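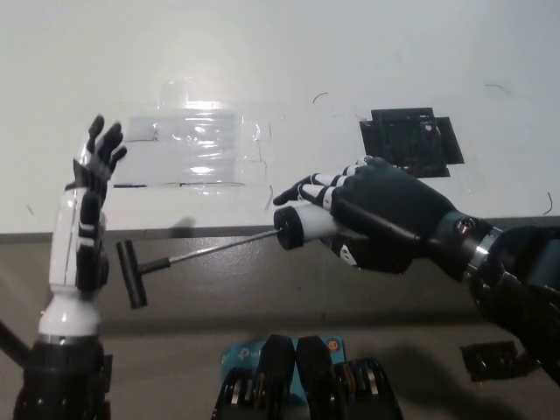 Concursos de novela con cuota de lectura: ¿alguien ha visto un duro?

tinta_seca escribió:
Abro hilo porque estoy harta. El premio Selladthorpe de novela corta cobra 50 euros por manuscrito y promete "informe de lectura profesional". Mandé el mío en agosto y me ha llegado un folio por las dos caras que vale igual para mi novela que para un recetario. "La protagonista evoluciona." Mi narrador es un señor de 63 años y no hay protagonista femenina. ¿Alguien ha recibido algo mejor?

Usman Mengal escribió:
Yo me presenté hace dos ediciones y el informe era decente, con notas por capítulo. Me señalaron que la trama del hermano se caía a mitad del libro, y tenían razón. Igual depende del lector que te toque.

tinta_seca escribió:
Puede. Pero si pago lo mismo que tú, que me toque el lector bueno no debería ser una rifa. ¿El tuyo venía firmado?

Usman Mengal escribió:
Con iniciales.

corrector_nocturno escribió:
Iniciales, claro. Haced la cuenta: según sus bases, el año pasado entraron 363 manuscritos. A 50 euros salen 18.150. El premio son 2.000 y edición en Helovbridge, que hasta donde he podido mirar no distribuye en librerías. No digo que sea un timo, digo que me gustaría ver dónde va el resto.

Sum-yee Tai escribió:
Leí para un concurso parecido (no este) y pagaban poquísimo por manuscrito. Con esa tarifa nadie se lee una novela entera, se leen las primeras treinta páginas y la sinopsis. Lo de "la protagonista evoluciona" me suena a plantilla sin repasar. Escríbeles y pide otra lectura, a veces cuela.

Usman Mengal escribió:
Me parece injusto meterlos a todos en el mismo saco. Hay gastos: jurado, web, imprenta. Y la cuota quita de en medio a los que mandan cualquier cosa.

corrector_nocturno escribió:
Quita de en medio a los que no tienen 50 euros — que escriben igual de bien o de mal que los demás.

vera_mak escribió:
En Tundley no cobran y contestan, aunque sea con dos líneas. Yo prefiero dos líneas gratis. Eso sí, tardan una eternidad y solo admiten libro inédito, ojo si lo tenéis colgado en el blog.

tinta_seca escribió:
Lo tengo colgado, cómo no. ¿Tres capítulos cuentan como publicado?

vera_mak escribió:
En las bases pone "total o parcialmente". Yo los quitaría antes de enviar y les preguntaría por correo, para tener la respuesta por escrito.

tinta_seca escribió:
Hecho. Y a Selladthorpe les he pedido la segunda lectura, como decía Sum-yee. Me han contestado que la revisión del informe tiene un "suplemento". No me dicen de cuánto.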